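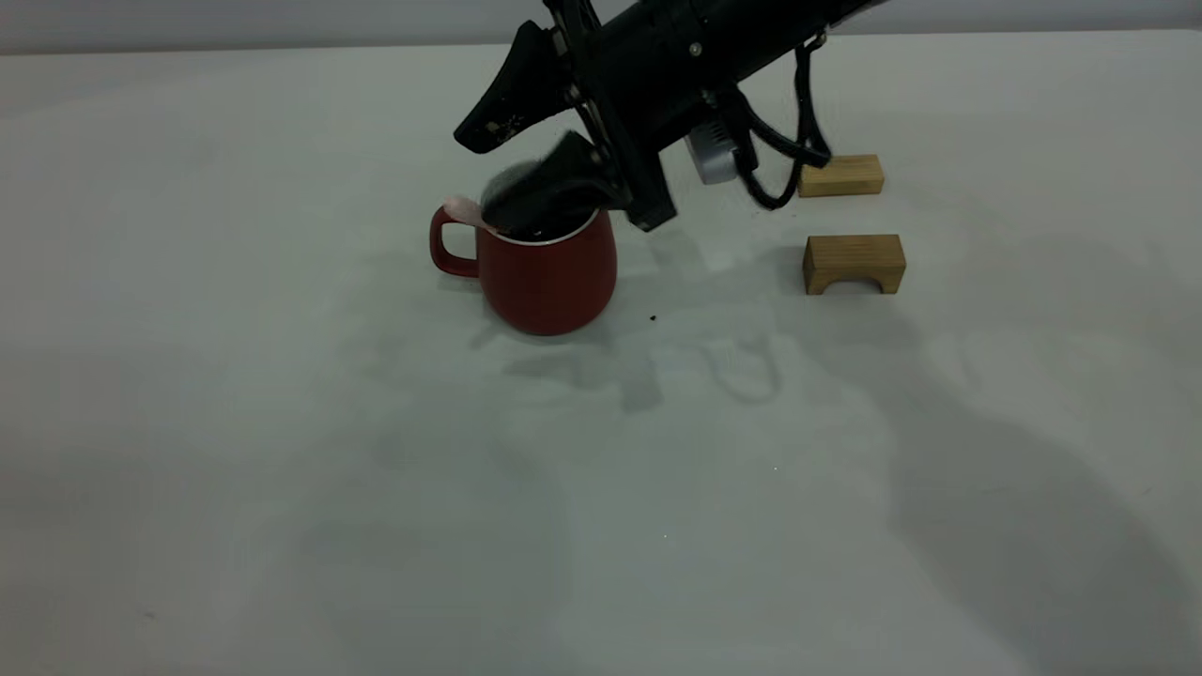

Peswood is looking for people to take part in a paid table-clearing and mug study at our rooms on Rikton Street in Pladmont. Sessions run through October. You sit or stand at a table with everyday items on it and put them where they go, at your own pace, while we write down the order you work in. The items are plain ones — a red mug with a loop handle, a pair of light wooden blocks — and you don't need to bring anything.

What you would do

Each visit has 2 parts with a short break between them. In the first part you clear the table, and that includes taking out whatever has been left inside a mug. In the second part you work with mugs that have a drink in them: moving them, setting them down, pouring them out at the sink. We are interested in how people handle small household jobs when they are not in a hurry. No one is scored, and you can stop at any point and still be paid for the visit.

Who can apply

Adults 18 and over who do their own dishes at least a few times a week. Left-handed people are especially welcome, as we have too few signed up so far. You should be able to lift a full mug with one hand and stand for short stretches. A chair is available throughout. Please don't apply if you took part in the Tyagi kitchen study last spring.

We need 300 participants and have places open on most weekdays, mornings and late afternoons.
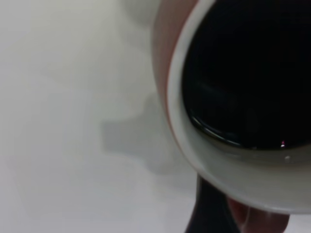
One participant from the first week wrote to us afterward that she had expected the drinks part to be fussy and found it the easier of the two, but that she would have liked a longer break. The break has now been extended, and you can use the kitchen during it.

How to apply

Call the front desk and ask for extension 376, or write to Peswood, 1113 Rikton Street, Pladmont. Give your name, a daytime phone number, which hand you use, and the times you can come. Parking is behind the building — use the side door, as the front one is locked after lunch.

Posted Oct 8, 2024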